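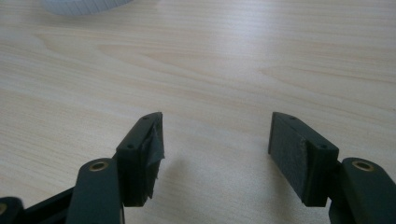
I had been meaning to get to the Kodulero open house for ages, and this year Thoa Cao finally talked me into driving over to Jutbridge with her. It was a gray, sleepy sort of morning, and I was glad of the company (and of the thermos she brought along). What I noticed first was how bright everything felt once we got inside. The tabletop is a pale wood with big arching grain lines that run into finer, straighter streaks, and I'm afraid I stood there admiring it longer than was polite. My grandmother had a kitchen table very much in that color, and I did half my homework on it.

Hậu Hồ was our host for the home and table rooms. He has a lovely slow way of talking, and he let us wander and ask whatever came into our heads. I asked far too much about wood oil. Thoa wanted to know about bowls, which she collects without having anywhere to put them, and she was very taken with the glossy white one on the right side of the table. I liked the white piece standing near it, tall and ribbed, on a round base. 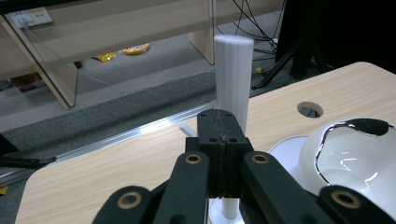

Lunch and the second half

We ate in the side hall, where the soup was good and the bread was even better. Duyên Âu, who had come over from the Räsänen shop for the day, sat with us and we got to chatting about how hard it is to keep white things on a light table from looking cold. She thinks the wood does most of the work, and after lunch I went back for another look with that in mind. I think she's right! The cylinder tapers a little toward its base and has faint ribbing down its side, and between that and the shine inside the bowl there was plenty to look at.
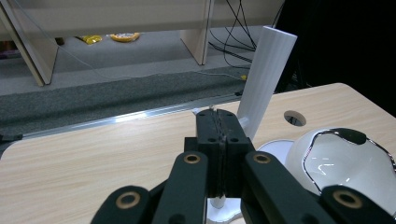
Getting there

Parking is behind the building, and there are 44 spaces, so come early if you can. We paid 2 dollars each at the door, and that covered the soup too. Hậu said they plan to open up again in April, and Thoa has already written it on her calendar in pen.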